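Speaker notes, Imke Teuber
Session: The packing room after automation
Monday, December 28, 2020

Start without slides. Say who I am: shift lead at Closano for six years, then the switch to the Nernik project. I'm not an engineer. Engineers in the room can ask Aslak Wikström afterward.

The old job, briefly. People stood at a line and put small, light things into boxes. Fast hands got the good stations. We had 79 people on two shifts and most of them could do it without looking. Say that this was a skill, even though the pay grade never called it one.

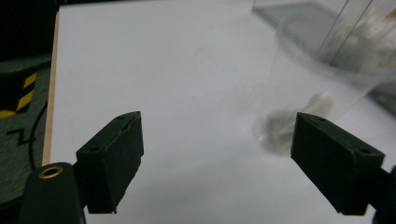
When the plan came out in February, the first question from the floor was about hours. The second was who would teach the machines. Management had an answer ready for the first and nothing for the second. Pause here.

What we ended up with: packers do the task by hand with grippers, the recordings go to the engineers, and the robot learns from them. A packer on this work does one short task many times over. Elsa Boström's group logged 3,416 runs before anything was handed to the robot side. Of those, 1,060 were thrown out. Tell them people took that hard at first — a rejected run felt like a rejected box.

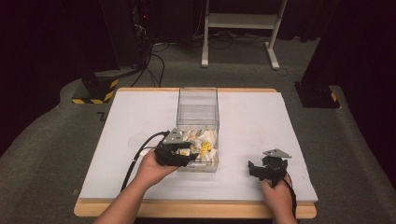

Pace is the thing I want managers to hear. On the line, slow meant a talk with me. On this job slow is often right, and it took me weeks to stop looking at the clock. The work is also different in the body. You hold a gripper in each hand, and going into a clear box with one of them means steering the jaws past the wall and into a pile of small white and yellow pieces. Your fingers don't touch any of it. Sipho Mabuza told me his hands were fine and his forearms were not. We now break every 20 minutes.

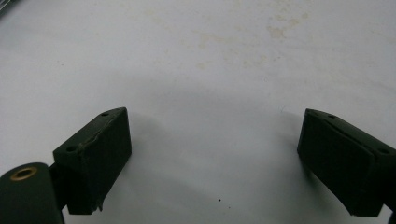
Pay. Be direct. The grade went up one step for anyone doing recordings, and it took over 6 months to get it. The people still on the line did not get the step. That caused bad feeling and some of it is still there. Don't soften this if asked.

Who left: mostly people close to retirement, and a few who tried it and hated the repetition. Who stayed: the ones who liked being asked how they do things. Sixten Nordin now writes the task instructions himself.

If time is short, skip the part on scheduling and go to the request: put packers in the planning meetings before the equipment is ordered.

Questions. Leave ten minutes. Handout is by the door.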